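Laundering Printed Cotton: Results From the June Wash Series
Samthorpe Textile Care Bulletin
2001-01-25

Members have asked for the full write-up of last June's wash series, which was summarized in one paragraph in the previous bulletin. Leen Mahasneh ran the washes and Samuele Donati did the grading. The subject was chest prints on plain white cotton T-shirts, and in particular the small solid prints that crack before the garment itself wears out.

Two ink types were compared. The first was a plastisol supplied by Skinus, cured in a tunnel dryer. The second was a water-based pigment ink from Etside, cured in the same dryer with a longer dwell time. All shirts came from one bale of midweight jersey, and every shirt was washed once before printing to take out the first shrinkage.

Each shirt went through 20 wash and dry cycles. Half were washed warm and tumble dried on high. The rest were washed cold, inside out, and line dried. The same powder detergent was used throughout, with no softener and no bleach. In total 468 shirts were graded, after a small number were set aside for seam failure unrelated to the print.

Grading was by eye under a daylight tube, against a set of reference swatches. Cracking, edge lift and color loss were scored separately. Donati graded every shirt twice, with the second pass done in a different order, and the two scores were averaged.

The plastisol prints held their color well in both treatments. Cracking appeared first in the tumble dried group and began at the corners of letters, where the film is thinnest. Line dried shirts showed little cracking by the end of the series. The water-based prints did not crack in either group, but they faded evenly, and the hot dried shirts faded more.
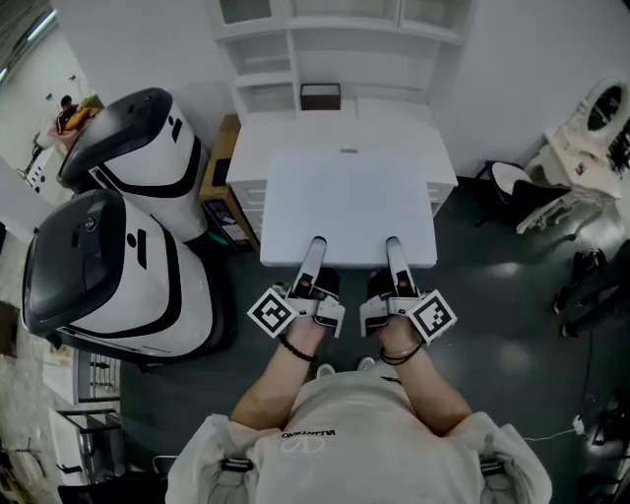 Edge lift was confined to plastisol and was worst on narrow strokes. Mahasneh suspects undercure in one part of the dryer belt — the affected shirts all came from the same side — and the belt temperature will be logged in the next series. Until then the edge lift figures should be read with caution.

For ordinary household care, the advice in the members' handbook stands. Wash printed cotton cold and inside out, and keep it out of a hot dryer. Do not iron directly on plastisol.

The next series will use the Zamora jersey, a tighter knit. Full score sheets can be requested from the bulletin office by mail.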